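Gripper comparison for kitchen tasks: progress report
Nirnbridge workshop, 13 January 2026
Prepared for the Palon fund

Summary

The first half of the gripper trials is finished and we are very pleased with where things stand. Both two-finger grippers have now been through the full set of tool-holding tests, the cutting work is well under way, and we have a much clearer idea of what a small kitchen robot needs at the end of its arm. We are on budget. We are a little behind on the camera work, for reasons given further down.

What we set out to do

You will remember that the grant covers a side-by-side trial of grippers on one arm, using ordinary kitchen tools with their handles left as they come from the shop. The question is a simple one: can a plain two-finger gripper hold a knife, a spatula or a peeler well enough to do useful work, or does each tool need its own special mount? Special mounts work nicely but they cost money and take time to swap, and the community kitchens we spoke to in Flestton before applying did not want a drawer full of them.

Work since the last report

The arm was taken down and refitted in the first week of January with a new adapter between the wrist and the gripper. The old one flexed when the blade pressed down, which we only spotted after going back through the force readings. Replacing it made more difference than any change to the software so far! Runs that used to wander off line by the end of a cut now stay much closer to where they were sent.

We then ran the holding test on both grippers. Each tool is picked up, moved through a fixed path and put down again, and the controller logs how far the handle has turned between the fingers. Across both grippers we now have 1548 logged runs. The narrow fingers, which we had more or less written off in the autumn, did very well on thin handles. The wide ones are better on anything round, and they forgive a poor pick-up far more readily.

Cutting started straight afterwards. We are using white root vegetables for now because they are firm, cheap and show up well against the table, and we have been cutting them into sticks and flat rounds.
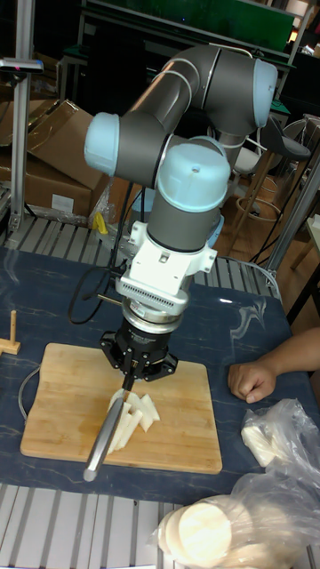
Cutting trial on the bamboo board, knife held in the two-finger gripper.

The knife is the hardest tool in the set. A spatula can turn a few degrees in the fingers and still do its job, but a blade that turns even slightly starts to push the food sideways. We tried three ways of holding it. Gripping high on the handle gave the best reach, and gripping low gave the least turning, so the next job is to find a point between the two that we can live with. Rubber pads on the fingers helped a great deal for the first 30 cuts or so of each session and then began to slip, and we would like to understand why before ordering more.

The controller

We changed to the Van Wijk controller halfway through the holding tests and repeated the earlier runs so that the two sets could be compared fairly. It reads the force at the wrist 1000 times a second, and for cutting this is a real joy to work with. The arm can now notice the blade meeting the board and ease off, where before it pressed on until a timer ran out. Setting it up took longer than we had allowed, mostly because our notes on the old wiring were poor. We have redrawn the wiring plan and a copy is in the shared folder.

Where we are behind

The camera comparison has not begun. We had planned to test an overhead view against one fixed to the wrist, but the wrist bracket did not fit the new adapter and has gone back to be remade. We expect it before the end of the month. The arm's cables also need tidying before a wrist camera goes on, as there is already quite enough hanging off that joint.

Two of the softer vegetables on our list have been moved to the second half as well. They squash when the blade comes down slowly, and we would sooner sort out the knife hold first than collect a lot of runs we cannot use.

Spending

Of the 13 items on the equipment list, all but the wrist camera and its bracket have been bought and paid for. The adapter was not on the original list. We covered it from the small-parts line, which still has enough in it for finger pads and spare blades. No change to the total is asked for.

Next steps

Finish the knife hold tests on both grippers and pick one grip point for all later cutting.
Run the pad wear test with fresh and used pads.
Fit the wrist bracket and start the camera comparison.
Invite two of the Flestton kitchens in to watch a session and tell us what they would want it to cut.

We would be delighted to have someone from the fund along to that session too – please let us know which dates would suit and we will fit the programme round them.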